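Back from Clotby, feet up, too tired to cook. The good news is that the Stoltimen method is working!! Well, it's working on paper, ha. The idea is that a person does the chore first, by hand, with a camera up at eye level, and the policy learns from that before it ever gets a turn on real hardware. We've got 44 clips of picking up scraps now, and with the first 2 tossed for bad timing I reran the training after lunch. 1000 steps and the loss finally went down and stayed down (I did a little dance in the hallway).

The big change was labeling each grab by the hand that makes it. Before, we lumped both hands together and the model kept wanting to send them to the same scrap. I should've done that back in September, but oh well. Crumpled stuff is still the hard part, and flat cards on carpet aren't much better. 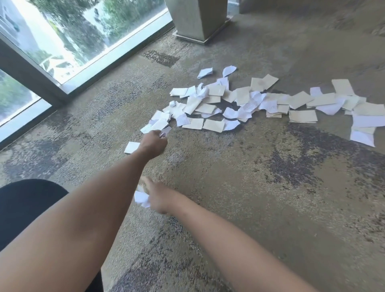 Two hands, lots of paper, over and over.
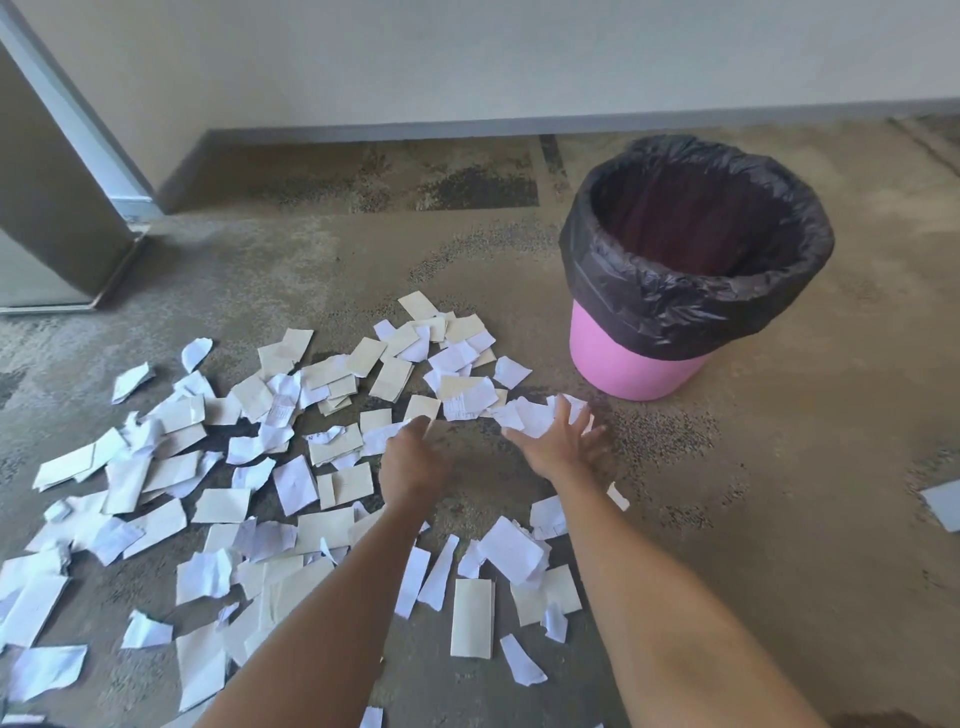 Agbayani wrote back tonight that the loss curve is nice but means very little until we try a pile the model has never seen, on a different floor, and that I should hold off on telling Numudby anything before then. Fine. New pile tomorrow, and I need to buy more envelopes.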